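3.2 Table surfaces and wiping materials

The condition of the work surface affects how a wiping task is carried out, yet it is seldom reported in studies of household cleaning. In the Werndale survey we recorded the surface type for each of the 253 table-cleaning episodes before any other variable was coded. Surfaces were grouped into three classes: pale timber, dark timber, and laminate or other coated board. Where a cloth or mat covered more than half of the table, the episode was set aside and treated separately in Section 3.4.

Pale timber was the most demanding class to code. Light spills and dried residue have low contrast against the wood, and the grain itself can be mistaken for streaking left by a wipe. Coders working from still images were therefore told to look for marks that crossed the grain direction, and to leave the field blank if a mark ran parallel to it. Glare was a second source of error. A window or ceiling light often produced a bright area near the middle of the table in which the grain was partly lost, and residue in that area could not be judged with confidence. Such regions were scored as unreadable – they were not scored as clean.

Wiping materials were coded under the scheme first used in the Biltow pilot, with minor changes. The scheme separates woven cloths, paper products, and block-shaped items. The last group covers cellulose sponges, foam blocks and two-layer pads in which a softer body is joined to a backing of another material. The distinction between sponge and foam was kept in the written protocol but dropped from the image coding, as agreement between coders on this point was poor. Colour was recorded for each visible layer. Households in the sample tended to assign sponges to particular jobs by colour, so the field was retained even where the material was uncertain.

Position was coded relative to the visible edge of the image in cases where the table edge could not be seen. An item was marked as partial if any side of it lay outside the view. Partial items were included in the colour analysis and excluded from all estimates of size. Items that could not be named from the visible part were entered as "other, unidentified", with colour only.

Figure 4 shows a pale timber surface of the kind discussed above, with a block-shaped item coded as partial. 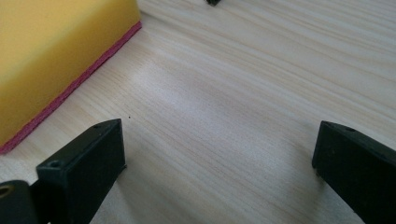
Figure 4. Light pine tabletop with diagonal grain and a brighter central area. Upper left: yellow block, most likely a sponge or foam block, with a magenta-pink layer along its lower right edge.

Two-layer items needed one further rule. Where the second layer appeared only as a thin strip, its colour was coded but its texture was entered as provisional. The Clerna coding sheet allows a texture entry to be confirmed from a second image of the same episode; if none was available, the provisional entry was left in place and omitted from Table 5. The same treatment was applied to surface finish, as bare and lightly sealed timber could not be told apart reliably in still images.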